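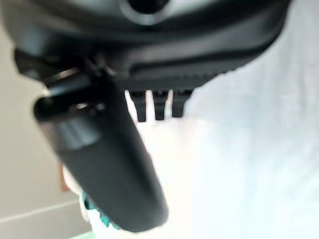
I've been told for 20 years that a machine will soon put my washing away, a reader in Herneck wrote to us, and I'm still standing there pairing socks. When does it start?

We get that question in one form or another most weeks. The answers below are the ones we give by email.

Can a robot fold laundry yet?

Some can, slowly, if the items are alike and somebody lays them out first. Towels are the easiest. Fitted sheets are still beyond anything we have tried.

Why is cloth so much harder than boxes or tins?

A tin is the same shape wherever you take hold of it. Cloth changes shape as soon as it is touched, and part of it is usually hidden under the rest. The machine has to work out what it is looking at again after every move – a person does this without thinking.

What about gloves and socks?

Small stretchy things are awkward. A gripper may take hold of one layer or two, and it often can't tell which. Gloves have the added trouble of fingers, which bunch up and end up folded under each other.

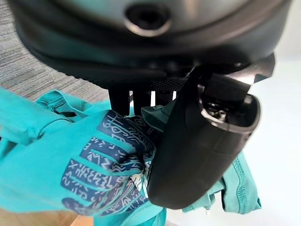

Patterned stretchy fabric glove in turquoise and navy, held in a gripper

Does a pattern help or get in the way?

Both. Printed stripes can help the software tell a finger from a cuff. Once the cloth is crumpled the pattern breaks up, and the same stripes may be read as edges that aren't there.

How often does it go wrong?

It depends on the task. In the Prundanden sorting trial we logged 401 attempts to pick up a single item from a mixed pile, and 133 of them failed. Most of the failures were two items lifted together. A shop could not run on that, though it would do for a job where someone checks the result anyway.

Are shops and warehouses further ahead than homes?

Yes. A packing bench can be set up to suit the machine, with the same light and the same trays every day. The Gentile stockroom has had an arm moving boxed goods since July and staff still do all the loose clothing by hand.

Is it worth buying something for the house now?

For floors, yes. For tidying, no. We would wait.

What would a basic arm cost me?

Small hobby arms start at roughly 2000 pounds, before you pay for a gripper or a computer to run it. That buys you something to learn with. It won't clear the bedroom floor.

Will it damage my clothes?

A badly set gripper can pull a thread or stretch a cuff. Keep lace, beads and hand knits well away from any trial.

Can I send in items for testing?

Yes, clean and in a sealed bag, to the Durnska workshop. Please write your postcode on the bag. We can't return single gloves.

Page last changed 3rd August.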